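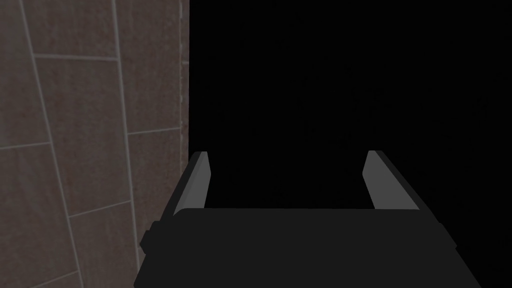
Lelleo: hand-driven demonstrations for a two-armed house robot

By Kgomotso Du Plessis and Gert Fourie, 06/02/2025

Lelleo is a set of 300 demonstrations in which a person drives a simulated two-armed robot through household jobs by remote control. Every one of them was driven by a human from start to finish. We had a lovely time making it and we hope you get plenty of use out of it.

What's in it

There are 300 episodes over 40 rooms and five tasks. The tasks are:

open_door: pull open an appliance or cupboard by its handle
close_door: push it shut again, any arm, any part of the arm
fetch_item: pick something up and take it to a marked spot
two_hand_carry: lift and move something too wide for one gripper
tidy_surface: clear a worktop or table into a bin

Rooms are made with Cabral, our scene builder, which shuffles the floor plan, wall finishes, furniture and lighting. Some of the colour choices are loud. We left them that way on purpose, as a policy that only knows white fridges is no fun at all.

How it was driven

Four operators took turns on the Lullier rig, a pair of hand controllers with a trigger each for the grippers and a foot pedal for the base. Squeeze to close, let go to open. Holding the pedal down freezes both arms while the base moves, and you will see this in the logs as flat stretches in the joint angles. Please don't trim them without looking first, because the base is often doing the useful part of the job just then.

Operators saw the head view and both wrist views side by side. Gert drove nearly all of two_hand_carry, and his habit of coming in low from the left is all over that task. Keep it in mind if you split by operator.

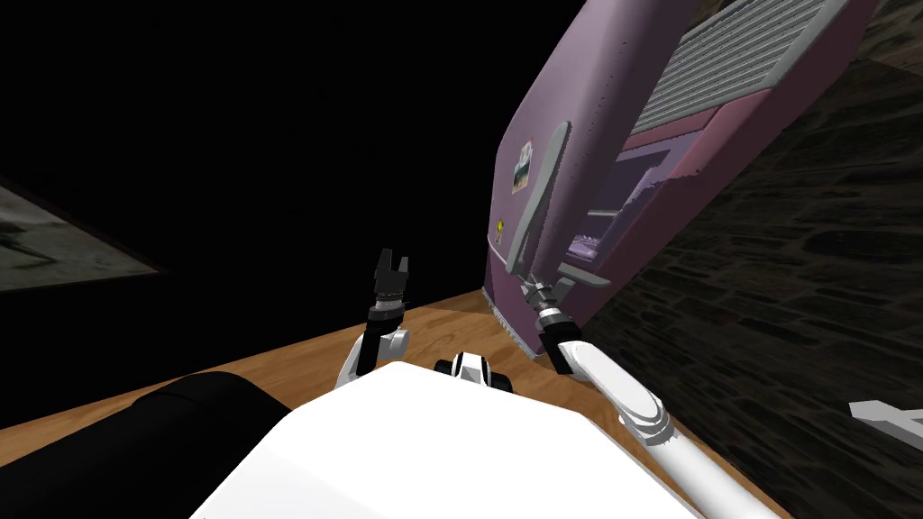
Handles are where most of the skill in open_door sits, and also where new operators get stuck. Our first lot of episodes went straight for the middle of the bar with the arm fully stretched, leaving no room to pull. Kgomotso started teaching people to get the body in close and pick a spot on the bar that lets the elbow stay bent, wherever that happens to be. On the purple appliance with the long grey handle it's the bottom end, with the right gripper reaching up to it and the left one kept open and out of the way over the floor. Both grippers stay in the head view like that, so the operator can swap arms without hunting around. It makes a huge difference to how smooth the pulls look when you plot them!

What each episode holds

states.npz has joint angles, gripper widths and base pose
actions.npz has the controller commands after smoothing
raw_actions.npz has the same commands before smoothing
head, wrist_left and wrist_right are the rendered views
meta.json has the task, room number, operator letter and outcome

Commands and states share one clock. Views are re-rendered from the saved states, so if you want a different lens or a brighter room you can make your own with render_again.py. It takes a folder and a settings file and is quite happy to run overnight.

Outcome labels

An episode is marked done, part or missed. "Part" means the job got somewhere but the operator stopped before the end, for instance a door left ajar. We kept the missed ones in. Several have really nice recoveries halfway through, where a grip slips off and the operator backs up and tries a new angle. If you only want clean runs, pass --outcome done to the loader.

Suggested split

Split by room and not by episode. The same room turns up under several tasks, and a random split will put it on both sides. Our own list is in splits/rooms.txt.

Known problems

Base pose jumps by a small amount when the pedal is released quickly. Fixed in the newer rig software, still there in the older episodes.
Gripper width reads slightly open on very thin handles even when fully closed.
Operator C's early tidy_surface runs have the left and right wrist folders swapped. The loader puts them back, but if you read the files directly you'll have to do it yourself.
Contact is not logged. We'd love to add it.

Adding your own

Please do! If you have a pair of controllers of any sort, tools/map_controls.py will walk you through matching them to ours. Record a few practice runs first and throw those away. Open a request with one finished episode and we'll check that it replays before you spend an afternoon on more. Unusual doors are very welcome, especially anything that slides.

Last updated: March 2025, loader fix for swapped wrist folders

Contact: the Lelleo team at Fedura | © 2025 Fedura | Back to top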